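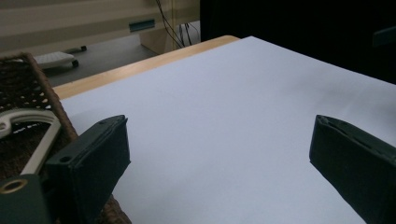
Slide 2: Why we changed how we plan a newsletter

Start with the numbers. When I took over the Trullico members' newsletter it went to 917 addresses, and fewer than 100 people opened the November issue. Pause here and let people read the chart.

It was eight pages long. Most of it was written the night before it went out. The lead story that month was a change to the parking rules.

Ask for hands: who here writes a newsletter by themselves? Who has a second person reading it before it goes out?

Slide 3: One page, on paper, first

We now plan every issue on one sheet of paper before anyone opens the mail program. The lead story goes at the top, then two short items, then dates. If it won't fit on the sheet it waits a month.

People will ask why paper. Short answer — you can't paste last month's issue into it. We tried planning in Brimel for two issues and both times we ended up with the old layout and new words.

Mention that the sheet gets kept. I have a folder of them, and it has settled a few arguments over what was promised to whom.

Slide 4: The 60-word rule

Every item gets 60 words. The lead gets 600, and it rarely needs them. Contributors complained for the first couple of issues. After that they started sending shorter pieces without being asked, except the garden group, who still send two pages.

Read the before and after aloud. Go slowly on the first one. The "before" takes a long time to get to the date of the plant sale, and that is the point of reading it.

Slide 5: Subject lines

Show the three from spring. "Newsletter" did worst. "Spring news from Trullico" did a little better. "Pool opens at 9 a.m. starting next week" did best by a wide margin.

Don't get pulled into the emoji discussion. If it comes up, say we haven't tested it and move on.

Slide 6: Tools

Keep this one short. We send with Orkon. Espiritu would do the same job for a list our size, and I have used both. The plan matters more than the program. Somebody always wants a price comparison — it's on the handout, second page.

Slide 7: What still doesn't work

Photos from members arrive late and sideways. The events list is out of date by the middle of the month. We have no good way to reach people who don't use email, and the printed copies at the front desk run out.

If there is time, ask how other groups handle printed copies. Write the answers on the board.

Slide 8: Questions

Leave this slide up. Blank planning sheets are by the door. Collect the sign-in list before the room is needed at 4 p.m.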